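Shopping run, week three
Posted by Karabo Baloyi in January

The robotics club at Cullham gave us one task for this term: get groceries off a stand and into a basket without anyone touching the controls. My sister Ntombi signed up first and I followed because she needed somebody to argue with.

We have 33 recorded runs so far. The target is 300 by the end of term, so there is a lot of picking ahead. Each run gets a line in the log with the item, the tray and the reason it ended. Most of mine end with "timeout." Ntombi's log is neater and she has fewer of those.

Our team is called Fasstead. The other team, Siltard, started with carrots and has been stuck on them. We went for the cabbage, which is heavy but easy to find.
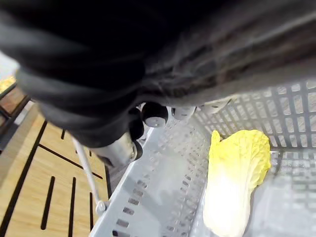
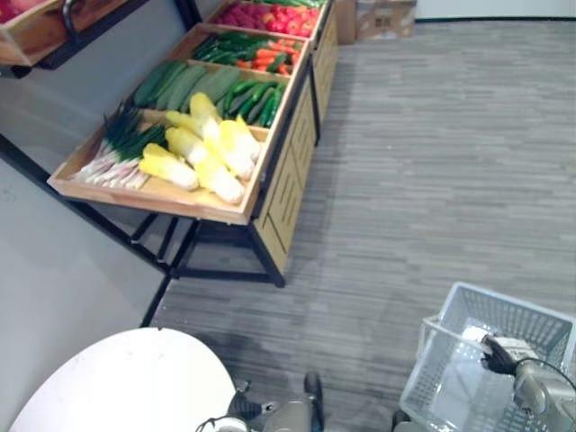 I spent most of this week on the basket code, 691 lines of it when I started and a bit shorter now. The old version treated the basket as a solid box and planned wide detours to stay clear of it. The sides are a grid of small openings, and the depth readings come back patchy through them, so I now fit the rim first and fill in the rest from the known size. The handle is a separate part in the model — a thin bar, easy to lose at a bad angle. Ntombi wants the green onions next, and I would like to leave them until the grasp scores are better. Long leaves confuse the segmenter and I have 4 other bugs open.

Recent posts
Week two: calibration again
Picking a team name
Notes from the Þórarinsdóttir talk
Why our logs are plain text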